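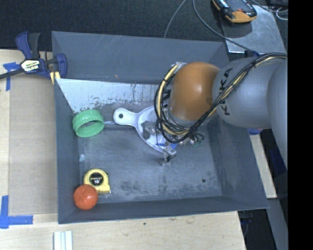
KUKA arm over the mixed bin: dustpan, tape measure, green ring.

Can a machine put the shop away yet?
Started by flatbar, Monday, February 19, 2018

This site uses cookies to keep you logged in. By continuing to browse you accept our cookie policy. [OK] [More info]

flatbar
We run a small fit-out shop in Plornbridge. The last 50 minutes of every shift go to sorting: hand tools back to the wall, plastic bits to the drawers, offcuts to scrap. Skeltov has quoted us for an arm, a gripper and their bin software. Before I reply I'd like to hear from anyone who has run mixed picking. Same parts all day I already believe in.

orakzai_maint
We have two cells at the Orakzai plant. Both pick castings, one part number each, and both have paid for themselves. Mixed bins are a different job. The arm is the easy part to specify. Grasp planning on things it hasn't met before is where the hours go.

dovetail_9
Look at what's in that bin. The tape measure is a compact block with decent sides, so a two-finger grip should manage it. The dustpan is shallow with a raised rim, and if the gripper comes down on the wide part it has very little to close on. I'd go for the handle every time. The ring is leaning on the wall, which leaves clearance on one side only.

flatbar
Would suction do better on the pan?

dovetail_9
On a flat area, yes. On the ring, no. It's ribbed outside and open in the middle. You end up wanting both tools on the wrist, and then the wrist is too fat for the corners.

kerf
Disagree that it's that far off. We trialled a Skeltov cell at Bostbridge last year. 312 picks over two shifts, 300 of them clean. That was unsorted hand tools and household plastics out of a deep bin.

orakzai_maint
What was the cycle time, and who dealt with the other 12?

kerf
18 seconds average. An operator cleared the misses. Most were items hard against a wall.

orakzai_maint
So you still had an operator. A apprentice does one in three seconds and can also hang it on the right hook. Picking out of a bin is half the chore. Placing is the other half and your trial dropped everything in a tote, unless I've misread.

kerf
Correct, tote only. The operator was running a saw between calls, so I don't count it as a full body. Your point on placing is fair.

gasket_lane
Cabling is what I'd price. Look at the loop around the orange joint and down over the link. Fine on a test bench. On a floor running all year I'd want a proper dress pack, and a bin that bolts down. A bar clamp will hold, but somebody will borrow it.

dovetail_9
Soft things too. There's a round reddish item beside the tape that could be a tomato or a ball. Those need very different grip force, and if the controller can't tell them apart you set it for the tomato and then drop the tape.

flatbar
No tomatoes in my shop, but I take the point about force. Rags and glue bottles would be the equivalent. The quote includes $3,000 for commissioning. Is that realistic?

orakzai_maint
No. Not for mixed items.

kerf
It's low. Ask them to do a paid trial with your own bin and your own junk, and write the placing step into the acceptance test.

flatbar
Will do. They have a demo slot in March. I'll post the cycle times.

Recent topics in Automation
- Two-finger or three-finger for plastic lids
- Bin wall angle and dead corners
- Dress packs for small arms: what lasts
- Floor scrubbers around racking, colour of line tape
- Used controllers, what to check before you buy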